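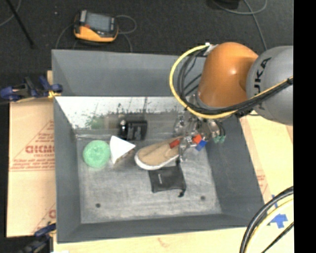
Canvas slip-ons, hall tub and the odds and ends that end up in it

Wuvonside Home and Household forum - Storage and tidying

tidewrack68
We have one grey tub by the back door and everything gets dropped in it. Canvas shoes, the green sponge ball, a black drawstring pouch, bits off the kids' block set. I empty it every month or so and a week later it's the same again. Two questions. Do you keep shoes in with other things or give them their own spot? And what do you use to clean tan canvas with a white rubber sole? Mine have gone a dull colour along the edge and I don't want to wreck them.

gumleaf_rd
Shoes on their own, always. Grit comes off the sole and gets into everything else in the tub, and foam is the worst for it. Once there's sand in a sponge ball you never get it all out.

For the soles, bicarb and a bit of dish soap on an old toothbrush. Wipe off with a damp cloth. Don't let it run up onto the canvas or you'll get a tide mark.

marnoo_lane
I disagree about the separate spot. We tried a shoe rack in the front hall at our place in Rarnardale and it just became a second place to drop things. One tub, one place to look. If the shoes are dirty, knock them together outside first.

gumleaf_rd
That works if people knock them together outside. Ours don't.

tidewrack68
Ours don't either, to be fair.

The tub has sloped sides, so whatever goes in slides to the middle and sits against something else. The pouch is always under the shoes. Would a divider help or does it just take up room?

kelp_and_co
A divider in a tub with sloped sides is a pain. A straight piece won't sit flush and if you cut it to the angle it rides up the first time someone throws a boot in. I made one out of heavy cardboard and it lasted until March. What did work was a shallow tray on one side for the small things. Shoes go in the other side.

Is it the kind with holes in the floor? Handy for a tub by the door, you can hose it out and leave it tipped up on the step.

marnoo_lane
Holes are fine until the water comes through onto floorboards. Put a mat under it.
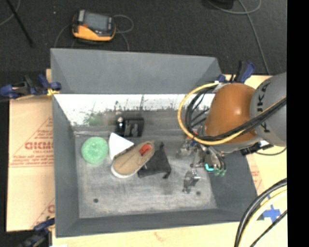 tidewrack68
I'll try the tray. There's a small metal clamp that has been rolling about in the bottom for weeks and a tray would at least keep that from getting under a heel.

Back to the canvas. Has anyone put theirs through the washing machine? The label is gone so I've nothing to go by.

parsnip_24
I've washed mine on cold, in a pillowcase, slow spin, no dryer. Came out clean and the shape was fine. I stuffed them with a tea towel and left them on the verandah in the shade. Sun will yellow the rubber.

gumleaf_rd
I wouldn't. The glue is the weak point. I did a pair that way and the sole lifted at the toe. Ó Néill, the shoe repair place on the main street, charged me $24 to stick it back down and told me to wash by hand from then on. The shoes weren't worth much more than that.

parsnip_24
Depends on the shoe. Mine are stitched as well as glued. If yours are only glued then hand wash, I agree with that much.

kelp_and_co
Check for a line of stitching along the top of the sole. If you can't find one, assume glue.

On the foam ball, squeeze it out in warm soapy water a few times, rinse until it runs clear, and let it dry right through before it goes back in a tub with cloth things. A damp sponge sitting against canvas will leave a mark - I've had a green one that wouldn't shift.

tidewrack68
Good to know about the colour. The ball usually ends up right beside the shoes.

marnoo_lane
And the wooden blocks shouldn't be in there at all if anything is damp. Paint lifts at the edges first. We've got a white triangle that's down to bare timber on one side.

parsnip_24
Visedus has a flat tray that would suit, 98 cents in the clearance bin when I was in last. Measure the floor of the tub and not the top, they're a long way off each other with sloped sides.

gumleaf_rd
I still say hook for the pouch, mat for the shoes, and the tub for toys only.

tidewrack68
I'll do the tray first and see how we go. Found the stitching question hard to answer, there's a line but it might be moulded into the rubber. Going with hand wash.

kelp_and_co
If it's moulded your fingernail will slide straight over it. Thread catches.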